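Home > Community Help > Grippers and Hand Tools > Faults

Hand-held gripper fingers drift shut and the width reading jumps

Posted by Aurelia Avram
Thursday, October 27, 2022

Hi all, hoping somebody has run into this before I take the whole thing apart again. We use hand-held grippers with the soft black fingers to record pick and place tasks, and one of ours has gone bad in a really annoying way. I let go of the trigger, the fingers open like they should, and a few seconds later they creep back together until the tips touch. It's slow enough that I missed it the first couple of days – I just thought my hand was tired!

The second problem is the width reading. It's smooth when I open and close the thing gently, then it leaps to 322 and sits there until I close the fingers all the way. I lost 60 takes in one afternoon because the playback arm would have slammed its fingers open right over the part. We caught it before anything ran on the real arm, luckily, but it made me nervous.

What I've tried: new firmware from Sirnis, a different USB cable, wiping down the rail, swapping the left and right fingers. No change from any of it. The return spring is original and the unit has 1349 cycles on the log. Is that a lot? The Drudico manual doesn't say when to change it.

3 replies

bostano_bench
Sounds like the spring. Replace it.

Wendell K.
I'd look at two separate faults here. The creep could be the spring, sure, but check the finger screws first. If somebody cranked them down hard (we've all done it) the carriage twists a little and binds partway, then settles wherever it feels like settling. Back both screws off half a turn with the power off and slide the carriage by hand. It should move the same the whole way.

The jump is a different animal. Ours did it in August and it was the little connector on the encoder board, not quite seated. Wiggle it gently while you watch the raw number. If it leaps, there you go. And please don't play any of those takes back on an arm until you've filtered them. Set a speed limit on the gripper too, one bad value is all it takes to pinch a finger.

Also, can you post how the fingers sit when they've closed up? Hard to tell from words if they're meeting straight.

Aurelia Avram
Sure, and thank you, that's way more than the manual gave me! I'm at the bench now.

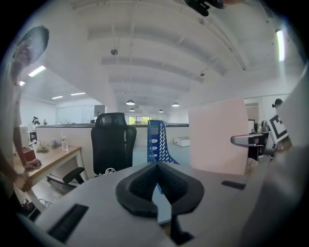 Finger tips together, office behind.

I backed the screws off like you said and the carriage does drag, right near the closed end. One screw was a lot tighter than the other – I'm pretty sure that was me when I swapped sides. Haven't opened the encoder cover yet, I need a smaller driver and the Bartoš kit is in somebody's drawer. Will write back when I've wiggled the connector. Spring is on order either way.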